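Hoteo Bench Arm Kit
Order code 2562

Home > Arms and grippers > Bench kits > Hoteo

Single arm, parallel gripper, controller and the cable set. Aimed at teaching labs, small workshops and anyone costing up a first pick and place station. Bench is extra, see below. In stock from September, orders taken now.

What's in the box

Arm, white housing
Parallel-jaw gripper, two fingers, black, fitted before dispatch
Controller and mains lead (UK plug as standard, EU on request)
Stop button on a two metre lead
Set of foam cubes for setting up
Clilov software, one seat, first year included
Printed quick start. Full manual is a download

Not in the box

Table. PC. Camera. Spare fingers. We get asked about the table every week so it's worth saying again, the arm does not come with one.

Planning your budget

The arm is the big number but people forget the rest. Things to put on the sheet before you go to whoever signs it off:

Bench or table. Needs to be stiff. A folding table will wobble and you'll spend your time chasing bad picks. Kütt do a flat white top that suits, we can quote for it on the same order.
Clilov renewal from year two. Per seat, not per arm. Two people sharing one seat is fine if they don't both need it at once.
Training. Half day on your site or online. Jintana Panyasiri runs both, online is cheaper and usually enough.
Finger pads. They wear. Sold in packs of 40, code on the spares page.
Delivery. Two boxes, one is a two person lift. Tell us about stairs!

Quotes are held for 61 days. If your finance year ends before that say so and we'll split the invoice.

Space

Leave more than you think. Work out the full reach then add 50 cm all round for elbows and laptops. Controller can go under the bench but keep the vents clear and don't let anyone box it in with a bag.

Keep the top plain if you're adding a camera later. Shiny or patterned surfaces cause no end of bother with colour picking. Matte white or light grey is what we reccomend.

First jobs

Start with the foam cubes. Light, cheap, no harm done if one gets squashed. Two colours is plenty to begin with, get it going to the right one each time, then bring in your own parts. Allow a full day for this before promising anyone a demo.
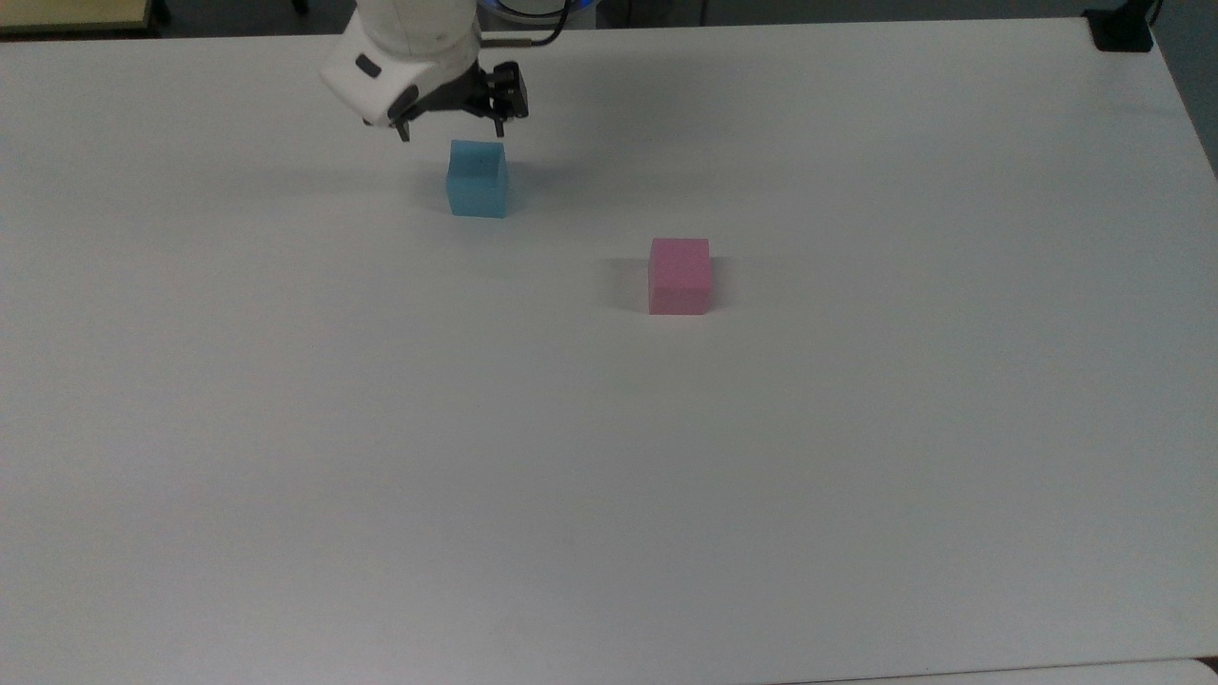 Fingers open over the light blue cube, pink one further out. Plain white top.

Lead times

Kit: four weeks from order
Kit plus Kütt bench: six weeks, comes on one pallet
Spares: next working day if ordered before 2pm, except Thursday when the van goes early (noon cut off)

Trade-ins

We take back the older Warnano arms, working or not, against a new Hoteo. Send the serial number and a couple of photos and Boonmee Bunnag will come back with a figure. Grippers on their own, sorry no.

Warranty

Two years on arm and controller, one on the gripper. Pads and cables not covered. Extended cover has to be bought with the kit, can't be added after.

Questions and quotes

Sales: Wanpen Wannasri
Technical and site checks: Vichien Yensuk
Please put the order code in the subject line, and your postcode if you need a delivery price. Phones 9 til 5.

Prices ex VAT. Education discount on arm only, not on benches or training.

Related: Hoteo finger pads | Kütt bench tops | Clilov extra seat | Stop button, long lead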